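Endwood: call for participants, wearables and home health study

We are looking for 170 adults to wear a wrist device for 280 days and tell us whether it was any use to them.

We should say at the start that we don't know if it will be. Endwood is paid by clinics and insurers to test consumer health gadgets, and most of what we have tested did less than the box promised. A good many people stop wearing the thing once the novelty has gone. Others get an alert about their heart rate, ring the surgery, and are told they are fine. Whether anybody ends up healthier is the part the makers tend to skip over, and it is the part we want to look at.

The device in this round is the Nakport band. It records pulse, sleep and movement. The company claims it can spot early signs of an irregular heartbeat. We have read the paper behind that claim and were not much moved by it. Nakport supplies the bands at cost and has no say in what we publish.

Who can apply

You need to be over 40, registered with a GP, and living within reach of our Proltcombe office, as there are 2 visits in person. You should own a smartphone less than four years old. Please don't apply if you have a pacemaker or already wear a tracker every day.

What you would do

Wear the band day and night except when charging it. Fill in a short form each month, including the months when you have nothing to report. Let us see your GP appointment dates (dates only, no notes). If you give up on the band, tell us when and why, and stay in the study. People who quit are as useful to us as people who don't.

Payment is £280, half after the first visit and half after the second. You do not keep the band. Your data is held by Vashisht, a separate firm, and is deleted after the report comes out. It will not be sold on.

We wrote to 4,000 households last time and had few replies from men, so we would be glad of more.

Apply by the end of October through the form on our site. 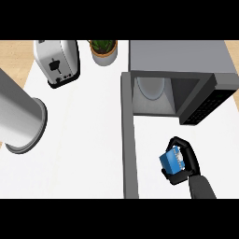
Computer-generated kitchen worktop with a silver toaster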